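Osard餐厅招聘启事:后厨及前厅岗位

发布日期:2026年4月2日

Osard是一家以季节菜为主的餐厅,设100个座位,午市和晚市都营业。菜单每季更换,蔬菜和鸡蛋主要来自Medeiros农场,面包由Sasetti面包房每日清晨送到。现因后厨扩充,招聘以下岗位。

一、冷菜厨师(2名)

工作内容:
负责沙拉、腌渍菜、冷汤和各类酱汁的备料与出品;
每日开市前检查冷藏柜,登记食材到货和开封日期;
配合厨师长试做新菜,记录配方和用量;
下班前清洁本工位的台面、刀具和砧板。

要求:
有西餐或融合菜后厨工作经验,能独立负责一个工位;
刀工扎实,会处理整鱼者优先;
持有效健康证;
能接受周末和节假日排班。

二、面点助理

工作内容:
协助制作甜品、饼干和意面面团;
称料、分装、贴标签,按先进先出原则整理干货架;
晚市期间负责甜品摆盘。

要求:
没有餐厅经验也可以报名,烘焙专业应届生同样欢迎。早班六点到岗,请先确认住处到店里的交通。

三、前厅服务员

工作内容:
接待、点单、上菜、结账;
熟悉当日菜单,能向客人说明主要食材和过敏原;
晚市前参加后厨的试菜说明会。

要求:
普通话流利,能用简单英语点单。有葡萄酒知识者优先,没有的话入职后会安排学习。服务员试用期内不分早晚班,两个市别都要跟。

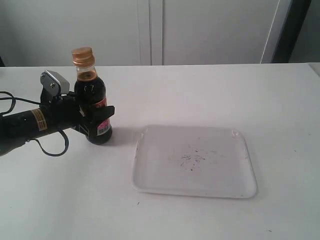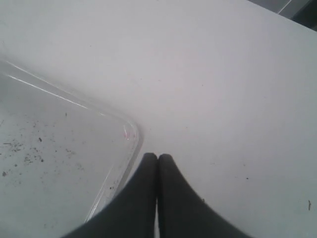

四、工作时间与待遇

每周工作五天,休息两天,班表提前一周公布。早班和晚班之间可以申请调换,须经当班主管同意。

各岗位底薪按经验面议,试用期与转正后的数额都会写入合同。转正后每月另发全勤奖1,000元,请病假并提供医院证明的,不影响全勤。入职即缴纳社会保险。

店内提供两餐工作餐和工服。刀具可以自带,店里也有公用刀具。需要住宿的员工可申请宿舍,四人一间,水电由店方承担,床位按报名先后安排。

十月菜单更换期间闭店盘点,全体员工带薪参加新菜培训,其中一天去Medeiros农场,当天统一乘车。

五、报名方式

请把简历送到或寄到Grusodia路133号Osard餐厅,信封上写明应聘岗位。也可以在下午三点到五点之间直接到店,在前台填写登记表。午市和晚市营业时间内不接待面试。

简历请写清以下几项:
最近工作过的餐厅及所在工位;
可到岗日期;
能否上早班;
是否需要宿舍。

初选通过后会电话通知面谈。应聘厨师岗位的,面谈后安排试工一天,试工按日计薪,当天结清。试工时请穿防滑鞋,长发需扎起,不要戴戒指和手表。冷菜岗位的试工内容为一道沙拉、一款自选酱汁和当日备料,食材由店里提供,如需特殊香料请提前告知。面点岗位不设试工,改为跟班半天。

六、其他说明

本次招聘不收取任何费用,体检费凭发票入职后报销。同一人可以报两个岗位,请注明先后顺序。曾在Osard工作过的同事也可以重新报名,原有工龄可以累计。

登记表和简历只用于本次招聘,未录用者的材料可在招聘结束后到前台取回。各岗位招满即止,届时会在店门口公告栏更新。

Osard餐厅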